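About Stestier

Stestier is a video game review site. There are plenty of those, and you probably have good reasons for not trusting most of them. We don't trust most of them either, and a few of us used to write for them.

The site started in September as a shared folder of complaints. Silviu Onu had paid full price for Jotside, a puzzle game the press had called "endlessly inventive," and found that it ran out of inventions before the second world. He wrote a long note saying so and sent it to Sânziana Iordache, who wrote back that the second world was the good part and he should have seen the fourth. Both notes are still up. We have 62 reviews on the site now, and most of them began with somebody doubting what they had read elsewhere.

Who writes the reviews

Silviu covers puzzle games, handhelds and anything with the word "cozy" on the box, a word he has yet to see defined. Sânziana covers strategy, role-playing and old console games that people swear have held up. The rest come from freelancers, who are paid the same whether they liked the game or hated it. 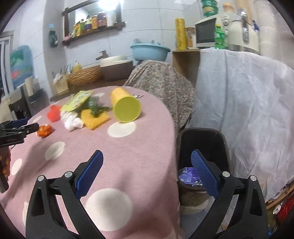
How we score

We'd drop scores if readers would let us. They won't, so we use a scale that goes to 100 and try to use all of it. On many sites a 70 means "bad, but we'd like an early copy of the sequel." On ours it means a decent game with a problem you'll notice. Roughly 11 of our reviews sit above 90, and Sânziana thinks a couple of those are too generous.

We finish a game before scoring it. If we couldn't finish it, the review says where we stopped and why. For Bruluvent that was the ice level, where the save file broke twice. The publisher told us a patch was coming. We'll look at the patch when we can download it.

"Hours of gameplay" is a number we don't repeat from press material. Walking back across the same map for a third key is technically gameplay.

Money

We run ads. We don't run ads for a game in the month we review it, and we don't take trips, statues, branded hoodies or "experiences." Review copies we do accept, and they're marked at the top of the page. You're free to think a free copy softens people up. We think it sometimes does, so we buy our own when the budget allows.
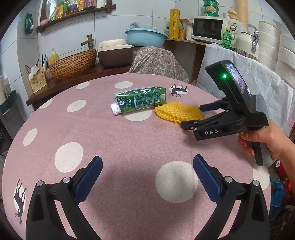

CORRECTIONS AND COMPLAINTS

If we got a fact wrong, use the contact form and name the review. We fix the text and leave a dated note at the bottom. In our review of Pop we said there was no two-player mode. There is one, buried 2 menus deep, and the note says so.

Scores don't change after publication. A game that gets better later gets a second review beside the first, so you can see what people paid for on release day.

Publishers can use the same form as everyone else. Messages that open with "we loved your piece, but" are read in the order they arrive.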